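# Demos drift halfway through when teleoperating two arms, how do you keep them consistent?

**nuvden_bench**

I'm recording demonstrations on a two-arm setup with leader arms, and the task is picking up kitchen items from a table and setting them down again. I have 66 episodes so far. The first half are fine. After that my approach to the bowl changes without my noticing. Early on I pinch the rim from the side, later I come in from above, and in some of the last ones I tip it up first and then close.

The trained policy hesitates over the bowl and sometimes closes on air. It does better with the mug.

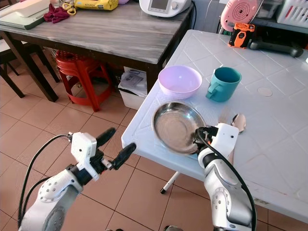

I also don't know what to do with the left arm while the right one is working. At the moment I let it hang wherever it ends up, so it is in a different place in nearly every episode. Should I throw out the later episodes and start over, or record more and hope it averages out?

---

**Marcelino Sampaio**

Don't hope it averages out. If half your demos grab the rim from the side and half come from above, the policy can end up going between the two, and that would fit what you're seeing.

Pick one grasp and write it down before you record again. Mine is taped next to the leader arms: which side of the rim, how far the fingers open, where the wrist is when they close. Then play back your 66 and sort them by grasp. Keep the biggest group and set the others aside in a separate folder, don't delete them.

For the idle arm, choose a park pose and go back to it at the start and end of every episode. Keep it clear of the table edge and out of the head camera's view of the items if you can. If it has to move during the task, make the same move each time.

Two more things:

- Stop for a break every half hour. My drift is mostly me getting tired and taking shortcuts.
- Change the item positions on purpose, but keep the grasp the same. You want variety in where the bowl is and none in how you pick it up.

Steel bowls are also slippery in rubber fingers. Slow down for the last bit before you close.

---

**drumberg_t**

Agree with the park pose. We had the same problem at Brarkadham and fixed it with a foot pedal that sends the idle arm home.

---

**sotiropoulos**

just use a plastic bowl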